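Wuma Demonstration Program: Frequently Asked Questions

The following answers are intended for contributors, partner laboratories and members of the public who have asked how examples are gathered for the Wuma learning system. Questions not covered here may be sent to the program office at Brurnmont.

What is the Wuma Demonstration Program?

The program records people carrying out ordinary tabletop tasks with hand-held grippers. The recordings are used to train a policy that will later be run on a robot arm. Data collection is directed by Ratih Sinaga. Bakari Kioko is responsible for review and release.

Who may record demonstrations?

Any adult who has completed the orientation session may record. No background in robotics is required. Contributors practice with the grippers before their first recorded session, and practice episodes are kept out of the training set.

How many demonstrations have been gathered?

The current release contains 849 accepted episodes across 16 tasks. A further 91 episodes are awaiting review. The next release is planned for October.

What does a contributor work with?

A contributor holds one gripper in each hand and stands or sits at a table fitted with the objects for the task. For the tableware tasks these include a cup or bowl with its saucer, a spoon and a tray. Views are recorded both from head height and from the grippers themselves – the two kinds of view are stored together and carry a common clock. 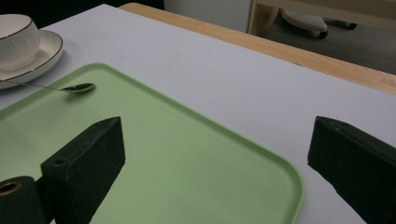
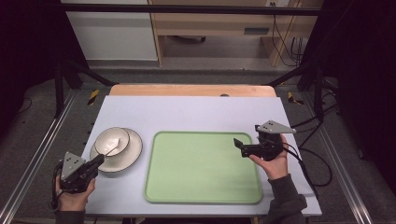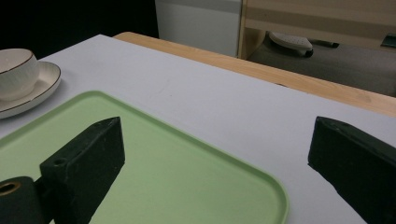
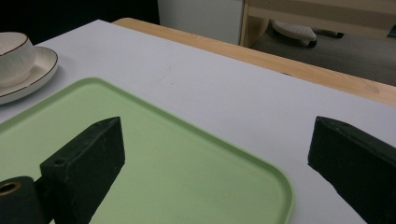 Tableware task with the green tray. The second view is from head height; the others are from a hand-held gripper.

Why are views from the gripper needed?

A head-height view shows the layout of the table and both hands, but a hand or a tool can easily hide the point of contact. The gripper view stays close to the fingers and shows how an object sits in relation to them. It is also the view that most closely matches what the robot will have available when it performs the task.

Must the objects be placed in exactly the same position each time?

No. Contributors are asked to vary the starting position and angle of each object between episodes, within the limits given on the task sheet. A policy trained on a single arrangement tends to fail when the arrangement changes. The set of objects itself should not be altered without approval from the data collection lead.

What happens if I drop something or miss a grasp?

Please continue if the task can still be completed safely. Recoveries are useful to the learning system and are labeled as such during review. If the task cannot be completed, end the episode, mark it as incomplete and reset the table. Incomplete episodes are not deleted, but they are held separately from the accepted set.

How quickly should I move?

Contributors should work at a calm, steady pace. Very fast movements blur the gripper views, and long pauses have to be trimmed by hand. Of the episodes returned in the last review, 175 were returned for pauses at the start or end of the recording.

Are contributors identifiable in the recordings?

Hands and sleeves may appear. Sound is not recorded. Contributors are asked to remove rings, name badges and watches before a session. Any episode in which a face is visible is withdrawn at review.

Can I withdraw my recordings?

Yes. A contributor may request withdrawal at any time before the release in which the episodes appear. Requests should quote the session number printed on the sign-off sheet. Once a release has been issued, episodes can be removed from later releases only.

Is the data available outside the program?

Partner laboratories at Gu and Unulside have access under the standard agreement. Other groups may apply in writing, stating the intended use and the tasks required. Applications are reviewed by Bakari Kioko.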